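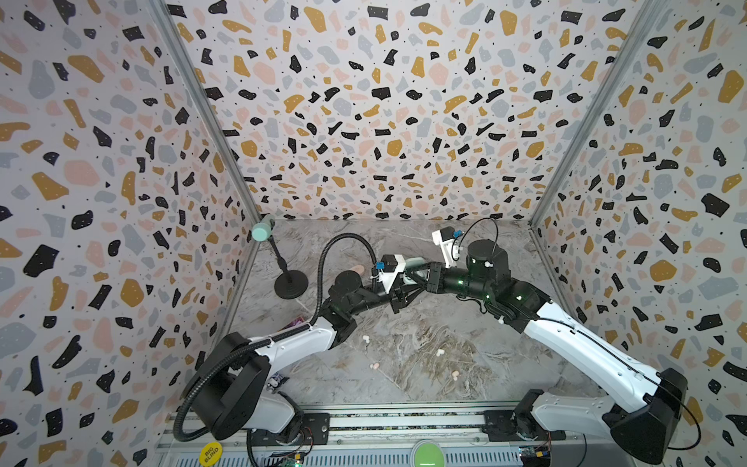 Booth 2, terrazzo print on all three walls, marble-pattern floor, mint piece at center.

December 24, 2018

Surface notes for the Clatlow booth, continued from the April pages.

Wall print is the Prundton terrazzo: black, mustard, blush pink and slate gray chips on off-white. Same print on left, back and right. Corners closed with metal strip. I had wanted a plain back wall, but Asanka Gazi prefers all three the same and the rolls were already cut.

Floor is the gray marble pattern with white, tan and brown veining. It reads brightest toward the back wall. Pale green holds up against it better than I expected on paper. Would not try a white piece on it.

Lamp readings, bare floor, before anything was set down:
back edge 2,000 lux
left front corner 499 lux
Too wide a spread. Diffuser sheet on order from Corkport. Do not move the lamps until it is fitted. 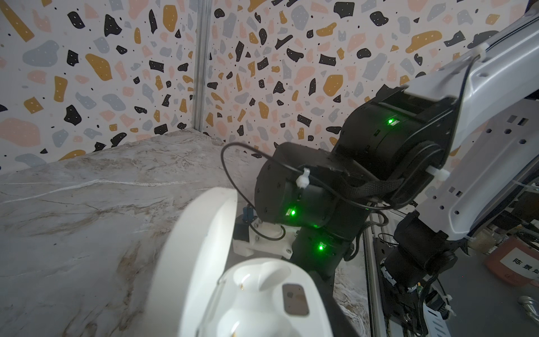

Arif Kumarasinghe

Cable check, same session. Ties on the upper joint and along the top of the white link left as they are. Tie tails to be trimmed after the holidays. Braided sleeve stays on.

Offcuts: 142 cm of the terrazzo left on the roll, stored flat under the bench. Enough to redo one side wall if it scuffs. Adhesive needs 20 minutes before the strip goes back on, longer if the heating is off.

Open: floor sheet lifts slightly when the room warms up. Try tape underneath first, weights second. Ask Asanka which tape was used in booth 1.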